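Monday, January 20, 2020

Who pays for the grandstand roof

The county fair board met last week in the basement of the Wultbridge library, and I went because the agenda had one line on it that said "grandstand, funding." I have been going to the Wultbridge fair since I was old enough to be handed a lemonade and told to stay put. I had never been to a board meeting. There were 17 chairs set out and most of them had somebody in them.

The short version is that the grandstand roof leaks, the state money that used to help with that kind of thing has been flat for years, and the board is looking at three ways to cover the gap. The first is to raise the gate price. The second is to sell the name of the grandstand to Mivatitz, the farm equipment dealer out on the county road. The third is to ask the county for a one-time grant and hope. 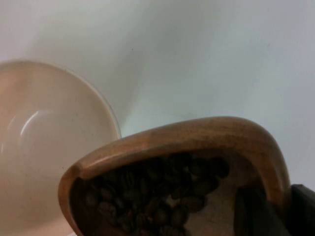 Raising the gate is the simplest of the three and the one people at the meeting liked least. It is 6 dollars now for an adult and has been for a long time. The argument against going higher is that families already spend most of their money inside, on rides and food, and a bigger number at the gate keeps some of them home. One woman said the county money always looks like more than it is until you go to use it, and I thought of that when I got home and saw the cream-colored bowl with nothing in it. The state line in the fair's budget is like that. It gets printed every year and there isn't much you can do with it. A higher gate price would at least be money the board could plan around.

The naming idea took up most of the evening. Mivatitz would pay a set amount every year for a sign over the main entrance and its name on the tickets. I don't have strong feelings about the sign. The 4-H barn has had a feed company's banner on it for as long as I can remember and the sheep don't seem to mind. What I did want to know was how long the deal would run and who pays to take the sign down at the end of it. The board didn't have an answer for either one. They said the contract was still in draft.

A man near the front brought up Skjelbred, two counties north, where the fair sold the name of its show arena and the company was bought out a couple of years later. The arena had one name on the building and another on the map for a full season. That is a small problem, but it's the kind that ought to be covered in a contract, and I hope somebody wrote it down.

The county grant would be the cleanest for the fair and the hardest to get. The county has its own list of roofs. I was told the fair's request would have to go in by April and that the commissioners would want to see some local money raised first. The board has 479 dollars in the repair fund right now, left over from the pie auction. The goal before the request goes in is 1,000, mostly to show that people around here care whether the thing stands up.

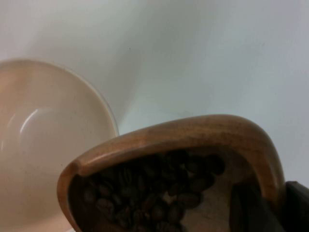 The white bowl and the wooden one.

I have read a few letters in the paper saying the fair should be run like a business and pay its own way. I understand the feeling. But the grounds get used all year. The high school holds its band contest there, the Cesis horse club rents the arena in the spring, and when the river came up the parking lot was where people went to fill sandbags. The fair itself is a few days in the summer. If the ticket buyers on those few days have to carry the whole place, then they are paying for a lot of things other people use.

My own preference, for what it's worth, is a dollar more at the gate and the county request together, with the naming deal held back until there is a contract the public can read. I said so at the meeting, not very well. The board took no vote. They will meet again next month, same basement, and the draft is supposed to be available at the front desk of the library a week ahead of time. I plan to go pick one up.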